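November 11, 2020

Book production log, Andstead pamphlet title

Proofs of chapters 1 through 7 came back from Baltholm this morning. Paper stock is the cream we asked for. Running heads are fine except in chapter 4, where the old working title is still there. Marked it and sent it back before lunch.

Oisín Moriarty called about the trial transcripts. He has now compared our text of the depositions with the copies from the Ó Néill papers and found 10 places where we differ. Most are spelling. Two matter:

- The second deposition of the miller's wife. We have "she was seen at the well." The manuscript has "she was seen at the wall." The author builds a paragraph on the well, so this has to go to her today.
- The list of fines. We dropped a line, and the total at the bottom no longer adds up.

I asked him to send scans of both pages and not just his readings. He will do it tonight.

Decision on the spelling question: keep the original spelling in the appendix, modernize in the chapters. I wrote "as in the original" on the style sheet three times before and it still wasn't clear to the typesetter, so the sheet now has four lines showing before and after.

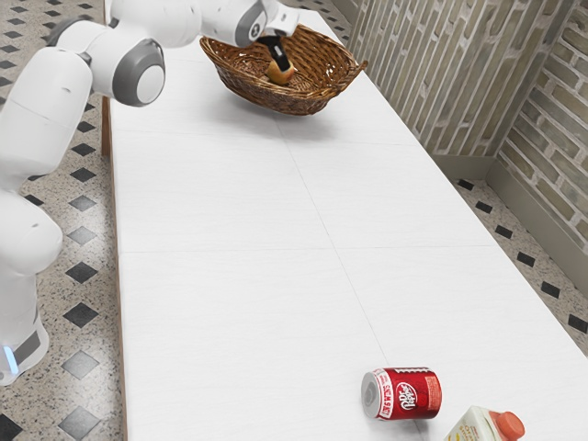
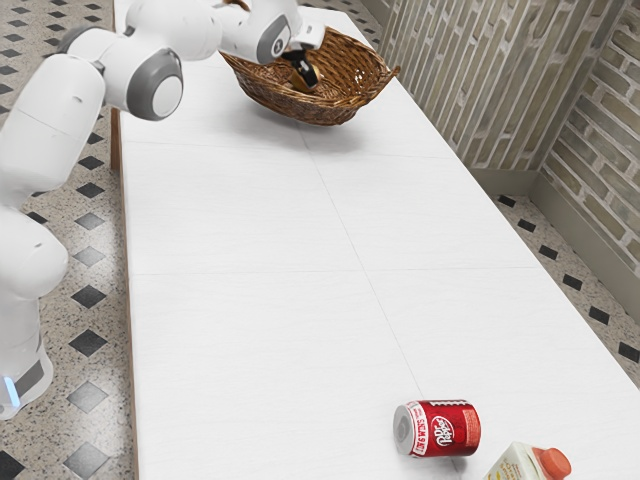 Arm at the basket, two views.

Index

Started the index in Plorideck. The import took the headings but lost every cross-reference, so "Goodwife, see under surname" is gone throughout. Re-entered the ones for A to D by hand. 48 entries so far. Will try exporting from the older file tomorrow before typing any more.

Page count stands at 43 for the appendix alone. If we go to a smaller type there we save one signature, but the transcripts are already hard going at the present size. Left it as it is. Price on the jacket stays the same.

Press release

Draft two is too long and says "shocking" in the first sentence. Took that out. The author wants the new reading of the court dates up front and I agree, it is the only part of the book that hasn't been in print somewhere else. Still missing: a line on where the papers are kept, and her short bio. Do not send until the well/wall point is settled, as the draft quotes that passage.

To do

Chapter 4 running heads, check on second proof
Author's answer on well/wall
Recheck the fines against Oisín's scan
Ask Baltholm for the last date for changes to the appendix
Caption for the map facing the title page, still says "to come"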